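Vuststead
Home
About us
Our sessions
Visit
Contact

About us

Vuststead is a small workshop where people teach robots to do chores. We fill the role of a patient parent at the kitchen table: we guide a pair of arms through a job by remote control, over and over, until there are enough good runs for a program to learn from. We love this work, and we hope a bit of that comes through on this page!

We began in the back half of an old bakery in Hestell, with 5 borrowed folding chairs and a lot of tape on the floor. Today we have the whole building, and the front window still says "Fresh at 6."

What we teach

Chores, mostly. Clearing up after a meal is the one we keep coming back to, and it's harder than it sounds. There's a tray with a plate and a bowl on it, a foil wrapper, a paper napkin, a few crumbs. Some of it belongs in the dish rack and some of it is trash, and the person at the controls has to make all those small choices with two arms at once.
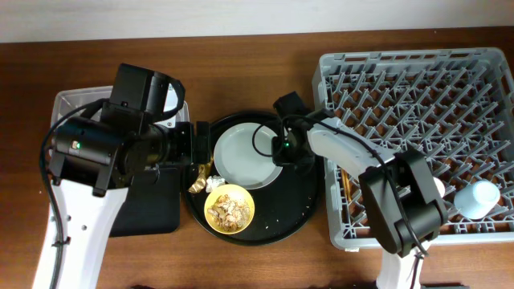 How a session runs

One person drives and one person watches. The driver moves both arms from a seat a few steps away, and the watcher resets the table between runs and calls out anything that looked off. We swap places often — tired hands make sloppy lessons, and the robot will copy the sloppy parts too.

Every run is saved, then looked over by someone who wasn't in the room. Our cleanup set holds 1,849 runs that passed that check, and we're still adding to it.

The view from the wrist

New drivers are often surprised by how much they come to lean on the wrist view. From down there a dish rack is a big gray thicket of prongs, and you learn to read it: a plate standing on edge in its slot, a pair of chopsticks upright between the dividers, the rim of the tray off to the side. Our longtime drivers can tell from the angle of a plate whether they'd like to come at it again.
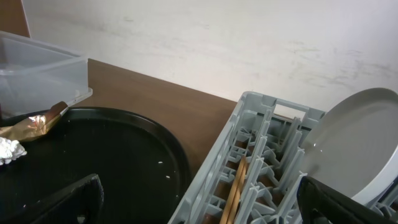

Who we are

We're a mixed bunch. Among us are former line cooks, a piano tuner, two nurses and a good number of students from Ustwood, and over 100 people have taken a turn at the controls so far. You don't need to know how to code. Steady hands help, and so does liking the sort of puzzle where you do the same thing 47 times and find a better way on the last one.

The Mayrhofer room

Our training room is open to visitors on Sunday afternoons. Come in, have a seat and try moving a cup from one side of the table to the other. Kids are welcome with a grown-up. The next group of new drivers starts in September, and the sign-up form is on our contact page.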